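Packing light, attempt four

Quick one tonight, bus is at 5:40 in the morning and I still haven't found my good socks.

So. January, the coast, nine days, one bag. Nesma says it can't be done with a winter coat and she may be right. Last year I checked a suitcase and it went to a different city than I did, and I spent the first 182 dollars of the trip on underwear and a toothbrush. Never again. Well, never again this year.

Rules I'm going by. Two pairs of pants, one of them on me. Four shirts. One warm thing. No "maybe" shoes. Maybe shoes are how you end up with a 28 pound bag and a bad shoulder by day three, ask me how I know.

Books are the hard part. I weighed the fat paperback I'm halfway through and it's 800 grams!! For a book. Vidar told me to rip it in half and only bring the second part, which I can't do, I'm not a monster. Going with the thin one Crescencio lent me two summers ago. Sorry Crescencio. You'll get it back.
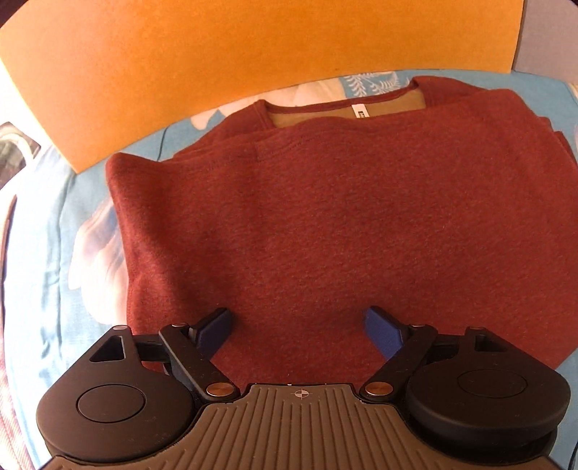

Toiletries next. I used to bring full size everything. Now it's a bar of soap in a tin, toothpaste, a comb, done. The soap does hair too if you dont care much about your hair. The place we're staying supposedly has towels, Nesma called to check, the man said "yes, some." We'll see what some means.

Chargers. One cable, one plug. Last time I brought five cables and used one, and it was the one I had to borrow.

Snacks: yes. Too many. Around 500 grams of nuts plus the ginger cookies, and those don't count toward the bag because they'll be gone before lunch.

Still to do: water the plants, take the trash out, leave the key with Kjell downstairs, find out if the bus takes cards or only cash. Also teh socks.

Will write from there if the wifi is any good. It wasn't last year, so maybe don't wait up. Ok going to bed, alarm's set for 4:45, wish me luck.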